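Is a "maybe" box cheating?

dristus_36
Posted 11th November
I started clearing out my apartment in April and still have 9 boxes marked "maybe" in the hall closet. My sister says a maybe box is a keep box with a different label. Do you give yourselves a deadline?

fikever
Two months, then it goes to the thrift store unopened. I've missed one thing so far, a cookie sheet.

LiseNguyen
I don't agree with the unopened part. My dad's letters were in a box I'd marked as kitchen stuff. Open it, look, then decide. It takes an evening.

fikever
If you open it you start keeping things again. I did that for years.
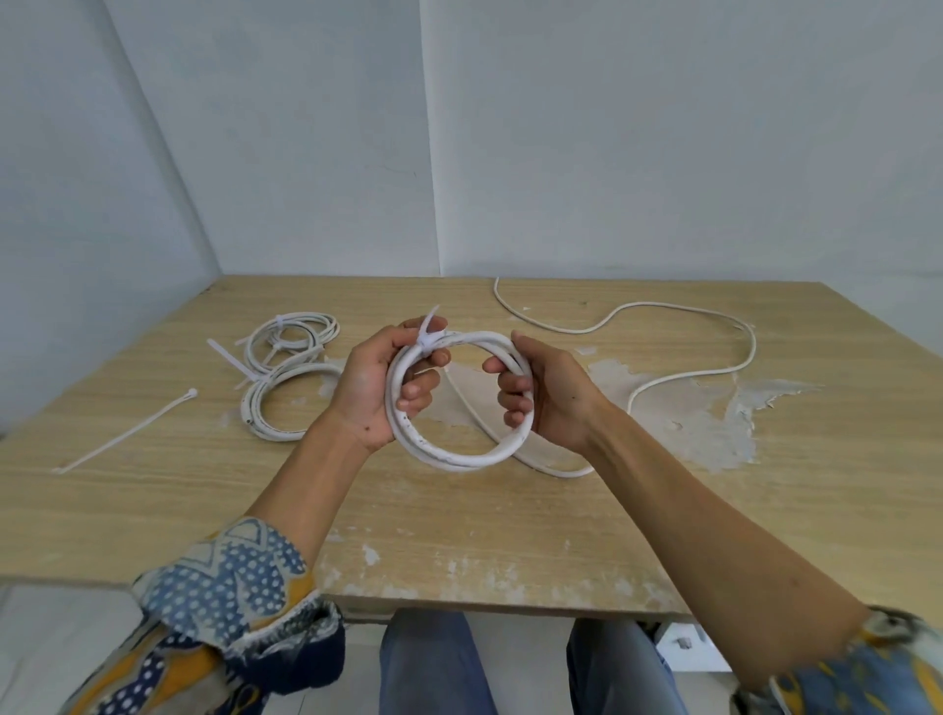 White cable, coiled and zip-tied

friesen_b
I'm with Lise. Deadlines made me anxious and I ended up buying things back. I do one drawer a week now and skip it if work is bad.

dristus_36
One drawer a week would take me until next summer.

friesen_b
So it takes until summer. Is somebody waiting on the closet?

dristus_36
No. I just want to stop thinking about it.

LiseNguyen
Then pick two boxes this weekend and leave the other seven alone. Don't restack the closet while you're at it.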